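Lappalainen Low-Profile Cabinet Hinge, 164 Series

Home / Hardware / Hinges and Door Fittings / Lappalainen 164 Series

Product overview

The Lappalainen 164 Series is a concealed hinge for small and medium cabinet doors. It is supplied by Birurham to schools, clinics, libraries, offices and other institutions that maintain their own furniture. The series replaces the earlier Premolari pattern and fits the same cup hole, so existing doors do not need to be drilled again.

Each hinge is made of nickel-plated steel with a two-screw cup and a clip-on arm. The arm is released by a lever at the rear, which allows a door to be taken off for cleaning or painting without disturbing the adjustment. A spring holds the door closed in the last part of its travel. A soft-close version is available at additional cost and may be ordered for the same mounting plates.

The hinge is offered for full overlay, half overlay and inset doors. Customers who are unsure which type they have should measure the distance by which the closed door covers the edge of the side panel. A door that sits inside the side panels, flush with the front, requires the inset arm.

Doors and loading

The 164 Series is intended for side-hung doors in pairs or singly. Two hinges are sufficient for doors up to 550 mm in height. Taller doors require three, and the third hinge should be placed above the center line. Door width has a greater effect on the hinge than door height, and wide doors should be given an additional hinge even where the height does not call for one.

Paired doors need an even gap along the center where they meet. The side adjustment screw moves each door by up to 2 mm in either direction, which is enough to correct most cabinets that have settled or been moved. Height is set at the mounting plate. Depth is set with the rear screw, and this should be checked last.

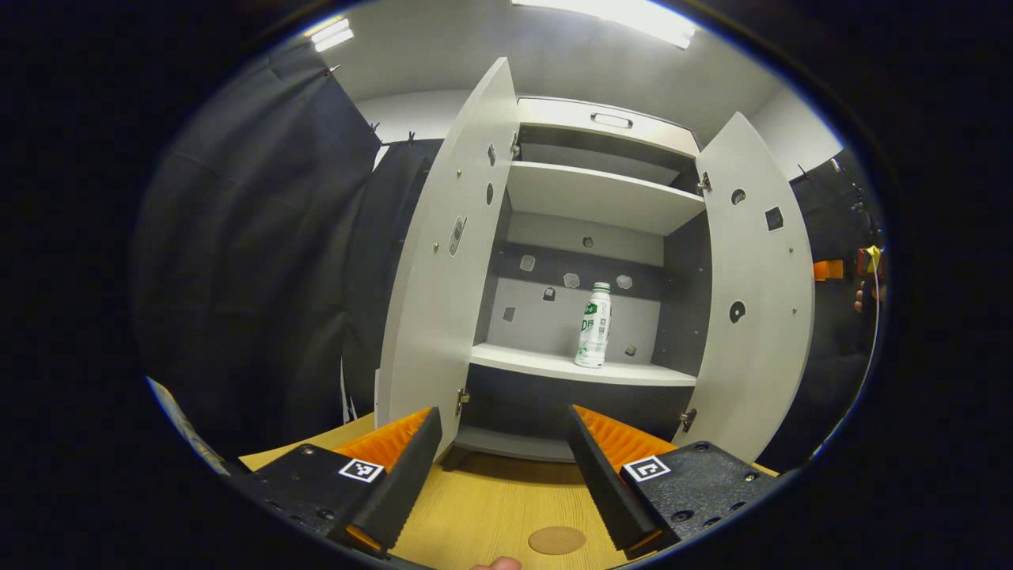 Two-door cabinet in white, doors open.

Shelves should be fitted before the doors are adjusted. A loaded shelf can draw the side panels slightly inward, and doors set on an empty cabinet may rub once it is filled. Birurham recommends loading the cabinet as it will be used, leaving it for a day, and then making the final adjustment.

Specifications

Item: Concealed cabinet hinge, clip-on
Series: Lappalainen 164
Material: Steel, nickel plated
Cup diameter: 35 mm
Door thickness: 16 to 22 mm
Maximum door height on two hinges: 550 mm
Closing: Sprung (standard) or soft close
Adjustment: Side, height and depth
Finish: Nickel; black on request
Supplied with: Mounting plate, cover cap, four screws per hinge

Fitting

Installation requires a drill, a 35 mm hinge bit and a cross-head screwdriver. The cup hole should be marked from the template printed on the inside of the carton. Templates from other makers should not be used, as the distance from the door edge differs.

Fix the cup to the door first, keeping the arm square to the edge. Fix the mounting plates to the side panel with the screws supplied. Hang the door by hooking the front of the arm over the plate and pressing the rear until it clicks. Power drivers should be kept on a low setting - the screws are short, and over-tightening will strip the hole in particle board.

Where an old screw hole has been stripped, the Modix repair plate may be used. It spreads the load over a larger area and accepts the standard mounting plate. Modix plates are listed separately under Door Repair.

Care and maintenance

Hinges should be wiped with a dry or slightly damp cloth. Cleaning products that contain chlorine or strong acid will damage the plating and must not be left on the metal. No oil is needed in normal service. Grease should not be applied to the soft-close version, as it can enter the damper.

In buildings with heavy daily use, the fixing screws should be checked twice a year. Many customers combine this with their general furniture inspection in April.

Packaging and ordering

Hinges are sold in cartons of 46, with mounting plates and screws packed in a separate inner bag. Orders of 1,000 hinges or more are delivered on a pallet and qualify for the institutional price list. Smaller orders are sent by parcel service. Cartons cannot be split, but a single sample hinge may be requested before an order is placed.

Please state the following when ordering:

Overlay type (full, half or inset)
Closing type (sprung or soft close)
Finish
Number of cartons
Delivery address and unloading hours

Deliveries are accepted at the Birurham counter until 4:00 p.m. for customers who prefer to collect.

Returns and warranty

Unopened cartons may be returned within 30 days. Opened cartons are accepted only where the goods are faulty. The 164 Series carries a five-year warranty against failure of the spring, arm or damper under normal indoor use. The warranty does not cover outdoor use, wet rooms or hinges fitted to doors heavier than the limits given in the data sheet.

Related products

Lappalainen 164 mounting plate, raised
Lappalainen cover cap, white
Modix repair plate, pair
Premolari replacement arm (while stock lasts)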